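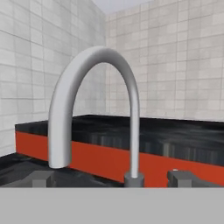 *The faucet in the simulated kitchen, with a gray handle on each side.*

# How a Robot Practices in a Kitchen Made of Numbers

A computer drew this kitchen. The tiles, the black countertop and the orange panel under it are all stored as shapes and colors in a file. A robot can practice in a place like this without having a body at all. The practice is called training in simulation. A simulation is a computer model of something, with rules that say how the things inside it behave.

Guðlaug Steinarsdóttir leads the Grurnness project, which studies how robots learn kitchen jobs. The job in this explainer is a small one: push a faucet handle until it has turned far enough.

## What the robot gets

At each step the learning program receives an image of the kitchen. To the program, an image is a grid of numbers. Each number says how bright one tiny square is in red, green or blue. Nothing in the grid is labeled "faucet" or "handle." The program has to find out which patterns of numbers matter for the job.

It then sends back an action. An action is also a list of numbers, and it says how far to move the simulated arm in each direction. The simulation works out what happens next, draws a new image, and the cycle starts over.

One full try is called an episode. In the Grurnness work, an episode ends when the handle has turned far enough or when 600 steps have passed.

## How it learns

The program starts with random actions. Most of them do nothing useful. The arm waves about, or it bumps the counter.

After each step the program gets a score, called a reward. Moving closer to the handle earns a little. Turning the handle earns more. The program changes its own settings slightly so that actions with high scores become more likely. This method is called reinforcement learning.

A single simulated kitchen would be slow, so the computer runs 32 copies at the same time. What happens in one copy helps the program in all the others.

## The problem with one kitchen

Suppose every copy had white tiles and an orange panel. The program could learn a rule such as "reach toward the spot a little below the orange." In that kitchen the rule might work every time. In a kitchen with a blue panel it would fail.

Scientists call this overfitting. It is like memorizing the answers to one math worksheet. You get a perfect score on that sheet and get stuck on the next.

## What the team tested

The team trained two programs.

- **Program A** always practiced in the same kitchen.
- **Program B** got a new look at the start of each episode. The tile color, counter color, lighting and viewing angle were picked at random. The faucet stayed the same shape.

Changing the look at random is called domain randomization. "Domain" means the world the program works in.

Both programs were then tested in 10 kitchens that neither had seen before. Three of these were named after the people or places that supplied the designs: Prakport, Wevgate and Kļaviņa. Kļaviņa was the hardest, with a dark wall and a faucet nearly the same shade.

## What they found

Program A learned faster. In its own kitchen it also did slightly better than Program B.

In the new kitchens the order switched. Program A turned the handle in 2 of them. Program B managed it in all but Kļaviņa, where it often pushed at the empty space beside the handle.

Program B needed much more practice to get there. Its computer ran for over twice as long.

## What the test does not show

Every kitchen in the test was simulated. A real handle can be stiff, and a real arm can slip. The simulation had no running water either, so the only thing measured was how far the handle turned.

The faucet shape was also the same each time. A program trained this way may have trouble with a faucet that has a single lever on top. The team plans to change the shape as well as the colors in the next round, which begins in March.

## Words to know

**Action:** the numbers a program sends to move the arm.

**Episode:** one try at the job, from start to end.

**Reward:** the score given after each step.

**Overfitting:** learning one case so closely that new cases go wrong.

**Domain randomization:** changing how the practice world looks, at random, during training.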